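Gripper comparison group: minutes, September 10, 2022

Present: Harriet Whitfield (chair), Kiprono Waweru, Marlene Camargo, Kanini Kariuki (minutes). Apologies: Emmanuel Mfinanga, who sent a spreadsheet instead.

1. Last minutes. Agreed, apart from the spelling of Mbwambo, which has now been wrong twice.

2. Sakel versus Rindel fingers, laundry tasks. Kiprono has 143 usable demonstrations on the Sakel fingers and 70 on the Rindel. Harriet asked if this was a fair comparison. Kiprono said it was a comparison.

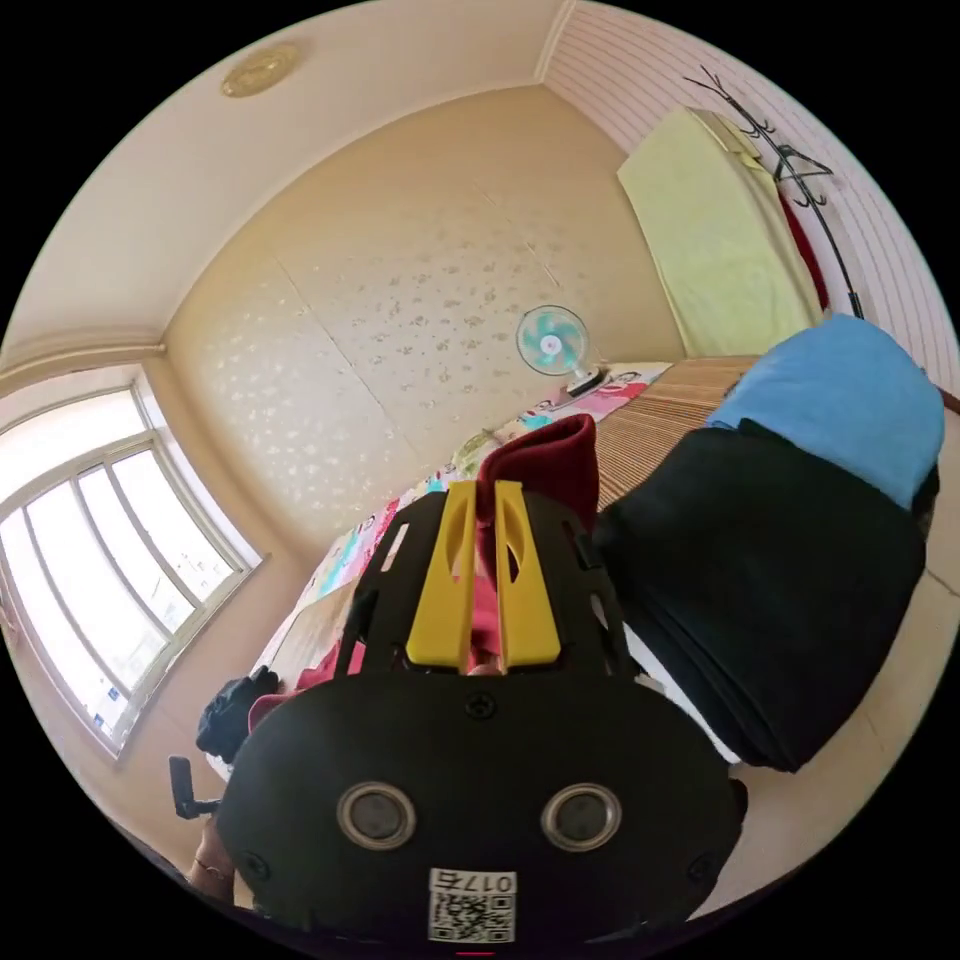

Marlene raised slipping. The Rindel fingers let go of thin cotton whenever the wrist turns quickly, and she has stopped being polite about it. She would like bulk included in the next round: a dark red cloth bunched up between the yellow fingers is a kind pick, with plenty to hold, and a single flat hem is much less forgiving. Kiprono agreed to score the two separately. Harriet asked that "mostly held" be retired as a score.

3. Two-handed folding. Discussed at length. Sleeves remain the difficulty, and the protocol's instruction to "take the sleeve" does not say where.
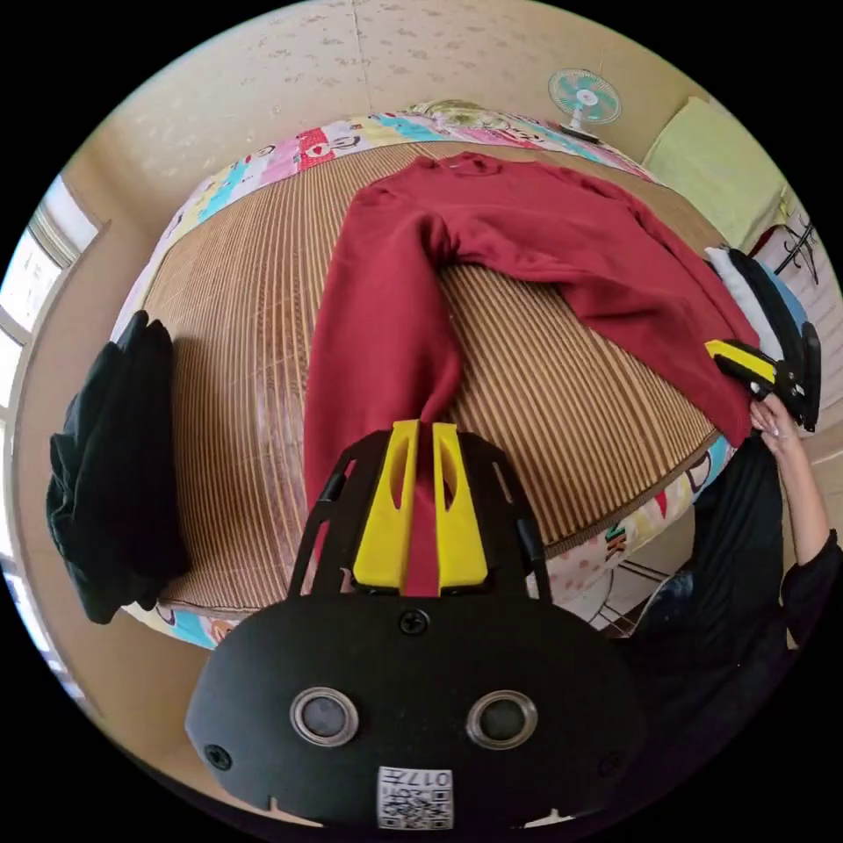 Marlene will rewrite it to give a distance from the cuff, and Kiprono will try to follow it without ringing her. Target is 500 demonstrations by November. Kiprono wished his silence minuted.

4. Serkard controller. Still drops its connection. Emmanuel's spreadsheet lists 4 possible causes, one of them "mood". Emmanuel to expand.

5. AOB. None, to general relief.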